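Please Don't Squash the Bear: a Week With the Rule-Writers

I have spent most of December thinking about how hard a robot ought to squeeze things. It wasn't the plan! I'd gone to Teltwood to write about warehouse jobs, and came away with a ring binder called the Ditow handling guide, which runs to 130 pages and has a whole chapter on cushions.

The guide is the work of Gisela Ehlers, who used to inspect fairground rides and brings the same cheerful suspicion to anything with a motor in it. She and a handful of others at the Skarkura workshop have been writing down how robots should behave when they pick up ordinary household stuff. Factory robots have had rule books for years, she told me, but those mostly deal with keeping people on the other side of a fence. Put the machine in a living room and the fence is gone, and the thing it's holding might be your gran's favourite blanket.

Soft things are the worst of it. A tin has edges and a mug has a handle, but anything plush gives way as you press, so a robot that waits to feel something solid will keep on pressing (I do this with avocados). Gisela's rule is to start with the lightest grip that will hold, lift a tiny way, and stop if the thing slips. You're allowed 2 more goes. After that the robot has to put it down and ask a person. 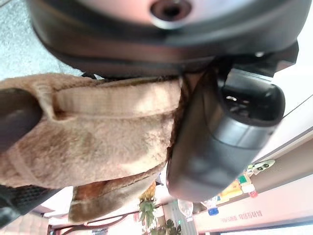 Fuzzy beige fabric between the two fingers of a gripper.

I love that the rule for giving up is in there. Tyra Vik, who runs the trials, says it was the one that caused the most rows, as the engineers wanted a fourth go, and then a fifth. She keeps the log, and it had reached entry 2683 when I visited. She let me read as many as I liked. Most are terribly dull ("seam caught, released, no mark") and I read them for an entire afternoon, with biscuits.

Other bits of the guide are plain good housekeeping. Check the fingertips for grit before you start. Look for loose threads and long fibres, and keep them away from the joints. Anyone standing near should know where the stop button is, and I mean know, with their hand, without looking. Tyra made me find it with my eyes shut before she'd let me past the door. It took me three tries.

Not everybody is keen. Subramaniam, the small firm testing the guide in its own workshop, reckons the checks add around 70 seconds to each job, and that's a long wait when you're watching a machine think about a cushion. Gisela's answer is that they'll get quicker with practice. She's now rewriting the chapter on zips, and has asked me to send in any coats I don't mind losing.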